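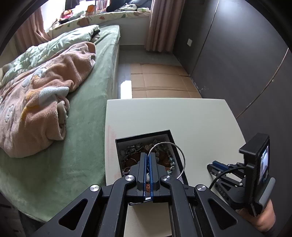

Notes on thin objects, August 2026

The jewelry task is the fourth one Wakana Nishimura and I have demonstrated for Lonora, and the first where the objects are thinner than the error in our pose estimate. The instruction given to the policy is one sentence: take a piece out of the box and set it on the table. We recorded 987 episodes with hand-held grippers. After filtering, 900 went into training.

What follows is mostly for Vusumuzi Lekota, who is about to do the same with cutlery and asked what I would change.

Grasping out of clutter

Beads tangle. A bangle resting on a pile of strands can be lifted cleanly, but one threaded through a strand brings the strand with it. Early on I would shake the piece free at the top of the lift. The policy learned the shake and applied it to everything, including pieces with nothing attached. I threw those episodes out and re-recorded them with a slow vertical lift, a pause, and a second grasp if something followed.

Approach angle matters less than I assumed. Closing speed matters more. If the jaws close quickly on round wire, it rolls along the pad and the final grasp point is a matter of luck. I now take a full second to close the last part of the travel, and the recorded width signal has a visible plateau where contact starts. Thanasis Spanos uses that plateau to segment the episodes in Gareo, so a fast close costs him labeling time as well.

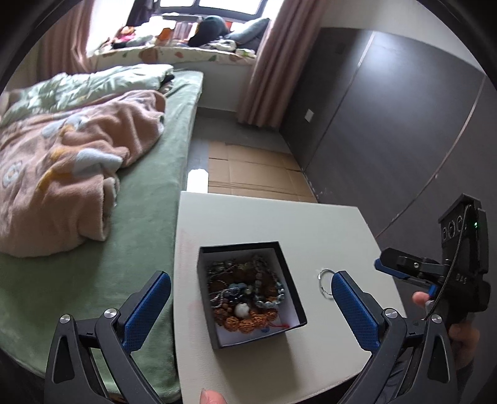 Two hands or one

We tried bimanual episodes, with one gripper holding the box by its rim and the other picking. They took longer and the synchronization was poor: 5 frames of offset between the two streams in the worst session, which I traced to a clock setting on my side. With that corrected, the data is usable, but I still prefer single-hand picks for this task. The second gripper occludes the first at the moment of release.

Placing 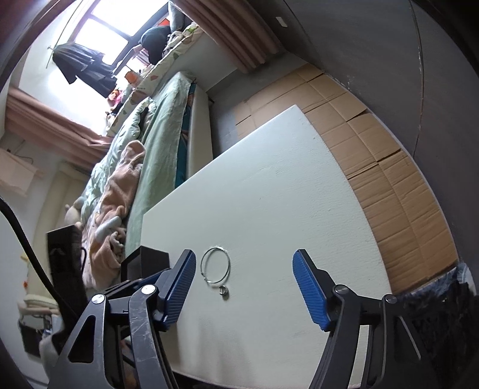 Release is where most of my bad demonstrations are. An operator who can see that the piece is down tends to open and leave in one motion, and the policy copies the departure before the opening is complete. The fix is to open fully, hold still, then retract. A thin silver bracelet on a white tabletop gives the camera little contrast to work with, and a small ring just below it is an easy thing to drag with a fingertip on the way out. I leave more clearance between placed pieces now and retract straight up.

Of the 900 training episodes, 600 use the slow release. Noeline Henare is running the comparison with and without the others. I will post the numbers when her runs finish — the logs so far are too short to say anything.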